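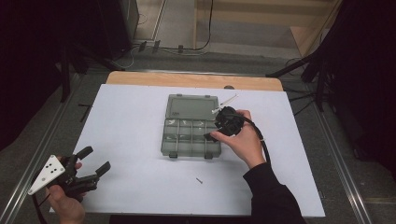 Nikola Radonjić has been building a pair of hand-held grippers at the Skemimgate shared workshop since August, and very nicely they are coming along – slowly, mind you. With a little screw lying on the white board and the parts box close by, it is fiddly work. The build has used 161 screws so far.

Search this site Go
Home News Workshops Contact

Visitors are welcome on Monday evenings, and Nikola will happily talk you through it all.
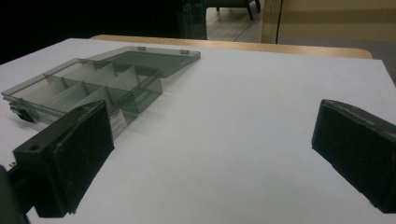
The parts box with its lid open.

Comments (2)

Doucette: Lovely to see!

Raden: Is there parking?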